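Ullden House: The Ground Floor Room
Photo Gallery

Home / About the House / Rooms and Furnishings / Gallery

Ullden House is a shared study and activity building operated by the Plusgate Foundation for the residents of the surrounding neighborhood. The ground floor room was refurbished in two stages. The walls, curtains and electrical supply were completed in February, and the tables and small objects were brought in later in the year. The room was returned to general use in November 2021.

This gallery is intended for groups that plan to book the room and for members who have asked about the materials chosen. It should be read together with the Room Use Guidelines, which are available at the front desk and are sent by mail to each group on confirmation of a booking.

The room measures 724 square feet. It is arranged for quiet table activities such as sorting, building, drawing and model work. The color scheme was kept pale throughout, at the request of the groups that used the room before the refurbishment and found it dark in the afternoon. Surachet Nakpan prepared the plan for the interior, and Lertchai Wiriya was responsible for the electrical work and for the final inspection.

Curtains and Walls

The curtains are off-white and hang in long pleats. Each group is asked to secure the curtain in its tieback on arrival and to leave it secured at the end of the session. Curtains should not be tucked behind furniture or pinned to the wall. Samples of the fabric were supplied by Vídalín and remained on display in the entrance hall for one month, during which members were invited to leave written remarks. The fabric finally selected was the lighter of the two under consideration.

The walls were painted in a single pale shade. Tape, putty and adhesive hooks may not be used on any painted surface. Groups that wish to display work should request a freestanding board when they make their booking.

The electrical box is mounted directly on the wall and is for the use of house staff only. Tables, bags and coats must be kept clear of it at all times. If the supply to the room is interrupted, the group leader should notify the front desk and should not attempt to open the box.

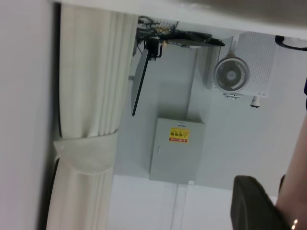 Off-white curtain with its fabric tieback, and the light gray electrical box on the wall.

Care of the curtains is the responsibility of the house. They are taken down for cleaning twice a year, and the room may be closed for one working day on each occasion. Notice is posted on the door and on the bookings page. Spills or marks on the fabric should be reported on the same day, and members are kindly asked not to treat them with water or household cleaners.

Surfaces and Small Objects

Groups working with small objects asked for a pale, plain background, on which pieces can be found easily and shapes are simple to follow. The same request was made by the drawing group, whose members use blocks and other solid forms for the study of light and shadow. A cube placed on a white surface remains the first exercise of their course, and new members generally repeat it several times before moving on to arrangements of more than one form.

The house keeps a collection of shared objects for such purposes. It was assembled by Oltach under an agreement with the Foundation and is entered in the house inventory, which currently lists 1,461 items across all rooms. Objects may be used by any group with a confirmed booking. They should be returned to the cupboard at the close of the session and should not be taken to other floors.

Wooden pieces require some care. They should be wiped with a dry cloth and kept away from paint, ink and glue. Pieces that have become rough or split should be set aside and handed to the front desk, where a replacement will be arranged.

A wooden cube in a warm golden brown, with its soft gray shadow on the white surface, is shown in the next photograph.

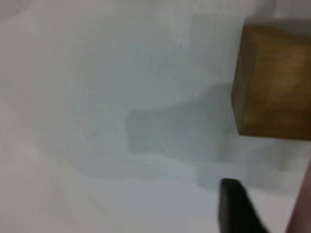
Booking and Contact

The room may be booked by registered groups for morning, afternoon or evening sessions. Requests are accepted in writing and should state the name of the group, the activity planned and any furniture required. A refundable deposit applies to first bookings. Cancellations received less than two working days before the session are charged at the full rate.

The refurbishment was supported by 800 individual contributions from members and neighbors of the house. The Plusgate Foundation wishes to record its thanks to all contributors. A list of those who agreed to be named is kept in the entrance hall.

Questions concerning the room and its furnishings may be addressed to the front desk of Ullden House during opening hours. Requests to reproduce the photographs in this gallery should be made in writing to the Plusgate Foundation.

Related pages: Room Use Guidelines / Opening Hours / Access and Parking / Becoming a Member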